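Narutlow Household Board > Cleaning and Laundry > Cloths: one basket or two?
Thread has 3,451 views

mopandglory
25/11/2024
Settle something for me. I've been sorting my cleaning cloths by colour into wire baskets, reds and pinks in one, greens in the other, and my other half says this is what people do when they've stopped having hobbies. Reds are for the bathroom and greens for everything else. The spray lives next to them, which in my case is the method all purpose one. 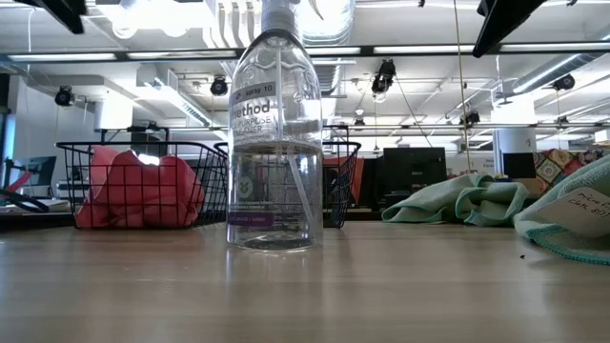

Do you need a different spray for each colour of cloth?
One all purpose spray will do for the lot, as it's the cloths you want to keep apart.

Anyway, one basket or two? I'm braced.

Dradex
Two. I had one basket for years and wiped the bread bin with something I still think about.

teatowel_tyrant
One. If they've been through the wash they're clean, and a clean cloth doesn't remember where it's been. You've invented a filing system for rags.

mopandglory
It's a very good filing system for rags.

Dradex
"If they've been through the wash" is carrying a lot of weight there, tyrant. My household's idea of clean is "dry and on the radiator".

gundbridge_gran
Two baskets, but why wire? Microfibre catches on everything. I went over to a washing-up bowl in February and haven't had a pulled thread yet.

mopandglory
Wire because air gets through it. A damp cloth in a washing-up bowl smells like a pond by teatime. I do grant you the snagging, so lift them out from the top and don't drag them through the side like a magician with hankies. The other thing I'd say is keep the two baskets next to each other, or you'll end up using whichever is nearer and the whole scheme collapses.

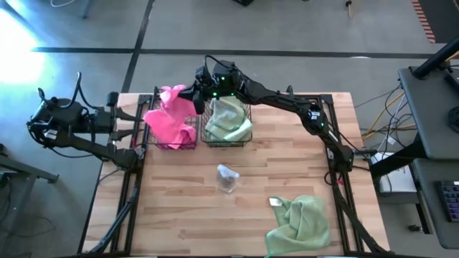 I don't fold them either. I tried folding for 6 weeks and all that happened was that I stopped using the cloths, not wanting to spoil the pile. Bunched up is fine – they're going to meet a sink, not the Queen of Sheba.

teatowel_tyrant
No folding? And you've come on here for approval?

gundbridge_gran
I fold mine in 3. Takes no time.

Rezende
Long-time reader, almost 496 cloths in the airing cupboard by the feel of it, all grey now whatever they started as. How do I sort those?

Dradex
By smell.

mopandglory
Wash the greens separately from the reds next time and skip the fabric softener, it ruins microfibre. For the ones you've got, I'd pick the worst and keep them for the bike.

teatowel_tyrant
Still one basket.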